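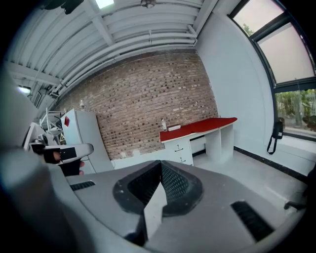 Mundel Wall-Mounted Drying Rack, 8 Rail

Product code: MU-178
Range: Mundel Laundry
Colour: White or stone grey
Availability: In stock, white. Stone grey due back in August.

Overview

The Mundel is a fold-out drying rack that fixes to the wall and closes up when you have finished with it. It has eight rails and is 600 mm wide, so it fits above a worktop, over a bath or in the gap behind a utility room door. Opened out, it stands 50 cm from the wall. Closed, it is flat enough to leave the door clear in most rooms.

The frame is powder-coated steel and the rails are aluminium tube. The feet of the side arms have nylon bushes where they meet the wall plate. These are the parts that wear first on any folding rack, and they can be bought separately and changed with a screwdriver.

It comes assembled. You only need to fix the two wall brackets and hang the rack on them.

What it will hold

A normal mixed wash of shirts, underwear and tea towels will fit on one rack if the larger things go on the outer rails. Double sheets need folding in half lengthways and will take up three rails. King-size duvet covers are too long for it unless the rack is mounted high, and for those we suggest the Okorar ceiling airer instead.

The load limit is 8 kg, spread across the rails. Wet cotton is heavier than people expect. Two bath towels and a pair of jeans straight from a slow spin can come to nearly half of that. Please don't hang everything from the front rail.

Fixing to the wall

The brackets have two holes each. Screws and general-purpose plugs for brick and block are in the box. They are not suitable for plasterboard. For a stud wall, fix into the studs where you can. If the studs are in the wrong place, screw a batten across them first and mount the brackets on the batten. Cavity anchors on their own are not recommended, and the guarantee does not cover a rack that has been put up with them.

Over tiles, use a tile bit with the drill's hammer action off until you are through the glaze. Keep the holes away from the edges of the tile.

Height is up to you, but the rails should be at or just below shoulder height for the person who does most of the hanging. At that height most shirts will clear a standard worktop. If the rack is going over a bath, check that the arms still fold without catching the shower screen. Hold it against the wall and mark the screen side before drilling.

Check for pipes and cables. In kitchens and bathrooms they often run directly above or beside sockets, switches and taps.

Using it

Lift the front rail slightly and pull it towards you. The arms drop into the open position and lock. To close, lift the front rail again until the catch releases and push back.

The catch is stiff for the first week or two. It eases with use. A little silicone spray helps, but do not use oil, which will run and mark clothes.

Drying indoors puts a lot of water into the air. Open a window or run an extractor while the rack is full, and leave a space between items. Clothes crammed together on neighbouring rails will dry more slowly than the same wash spread over two loads. If you use a dehumidifier, put it on the floor below and to one side, where drips will not reach it, and shut the door.

Don't fit the rack directly above an electric heater, a hob or an open fire. Over a radiator is fine with a clear gap between the top of the radiator and the lowest hanging items.

Cleaning

Wipe down with warm water and washing-up liquid. Dry the joints afterwards. Bleach and cream cleaners will dull the coating. If the coating gets chipped, touch it in before the bare steel starts to rust. Small bottles of matching paint are sold in both colours.

Specification

Width: 600 mm
Depth open: 50 cm
Number of rails: 8
Maximum load: 8 kg, evenly spread
Frame: steel, powder coated
Rails: aluminium
Fixings: supplied for brick and block only
Assembly: none, brackets to be fixed by customer
Suitable for bathrooms: yes, outside the shower enclosure
Suitable for outdoor use: no

In the box

Drying rack
Two wall brackets
Four screws and four plugs
Paper drilling template
Instruction leaflet

Spares and extras

Nylon bush set
Replacement catch, left or right
Rail end caps, pack of eight
Touch-up paint, white or stone grey
Muvow clip hanger for socks and small items. Hooks over any rail on this rack.

The older Mundel rack with the wooden rails used a different bracket. The current brackets will not fit it, and the hole spacing is not the same, so you will need to drill again if you are replacing one.

Related products

Okorar ceiling airer. Four long rails on a pulley, for rooms with a high ceiling. Better for bedding. Needs a sound joist to fix to.

Navarrete floor airer. Freestanding with two folding wings. No fixing needed, so it suits rented homes, but it takes up a fair bit of floor when open.

Common questions

Can it be fitted to the back of a door?
No. Most internal doors are hollow and will not hold the screws under load.

Can two be fitted one above the other?
Yes, if you have the height. Allow enough room for the lower rack to hang clear and for the upper one to be within reach. Most customers put them side by side.

Will the rails mark light clothes?
The rails are anodised and should not mark. Wipe them before first use to take off any dust from packing.

Does it have to be level?
Yes. If one bracket is lower than the other, the catch on that side will stick. Use the template and a spirit level.

Delivery and returns

Sent by courier in a flat carton. Unused racks can be returned in their original packaging. We cannot take back a rack once it has been mounted, unless it is faulty. If a part is missing or damaged, tell us which one and we will post it out, and there is no need to send the whole rack back.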